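How to budget for a two-arm folding bench

Written for small laundries and workrooms in their first year with robot arms. Prices are in Canadian dollars before tax.

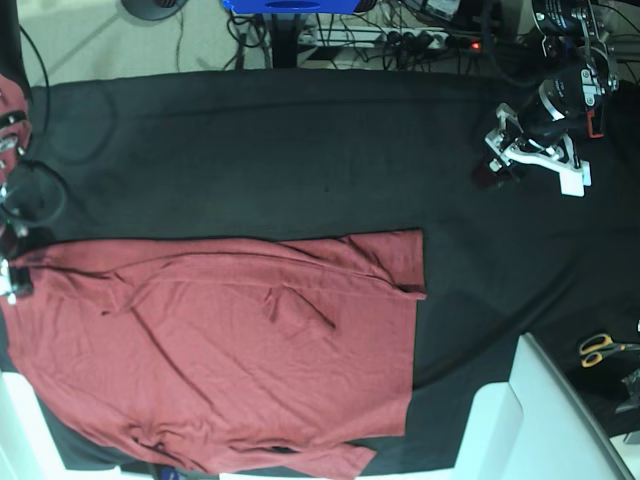
Most first budgets get the arms right and the rest wrong. The arms are one quote from one supplier, so they are easy to write down. The trouble is in the small orders that come after, which in our case went to four shops and took until April to finish. Before you ask for any quote, lay one garment flat on the table you plan to use and measure it. A single T-shirt can take up most of the way across a wide tabletop, and you still need clear cloth beside it for a gripper to open and come down. If you buy the table to suit the garment alone, you will be buying a second table.

Step 1. Set the table size

Measure your largest garment spread flat, sleeves out. Add a clear strip on each side where the arms will work. Write down the finished size and take it with you to every supplier. We started with a table from Wunlow that was too shallow and ended up using it for parts storage.

Step 2. Choose the surface

Use a plain cloth in a colour that contrasts with most of what you fold. We use black. If you handle mostly dark uniforms, get a light one as well and keep both. Buy two of whichever you use most so that one can be in the wash. Allow $146 for cloth and clips.

Step 3. Price the arms and the fingers separately

Ask for the gripper fingers as their own line. Orkgate quoted ours bundled with the arms and we could not tell what a replacement would cost. When we asked again, a spare set for both arms came to $861. Order one spare set with the first purchase. Fingers are the part that meets the table, and waiting on a courier for one can stop the bench for days.

Step 4. Plan power and cable

Count every plug before you choose a power strip: arms, controllers, computer, lights. Leave two outlets free. Decide now whether the cables will run across the floor or along the table legs, and who is likely to walk there. Cable covers and ties are cheap, but an electrician is not. If you need a new circuit, get that quote first. Ours was $2,000 and it was the largest thing we had left out.

Step 5. Add the hand tools

Scissors, hex keys, tape, a torch and a bin to keep them in. Give them a set place at the edge of the table, outside the reach of the arms.

Step 6. Total the extras

Our extras, with the arms and table left out:

Cloth and clips: $146
Spare fingers: $861
Electrician: $2,000
Cable covers, ties, power strip, hand tools: $146
Total: $3,153

The two lines at $146 are a coincidence. Werkix sells the cable covers by the metre, so measure the run before ordering.

Step 7. Check lead times

Put a delivery date beside each line and sort the list by it. Book the electrician before the arms ship.

Abdelaziz Workroom Supply, last updated May 2026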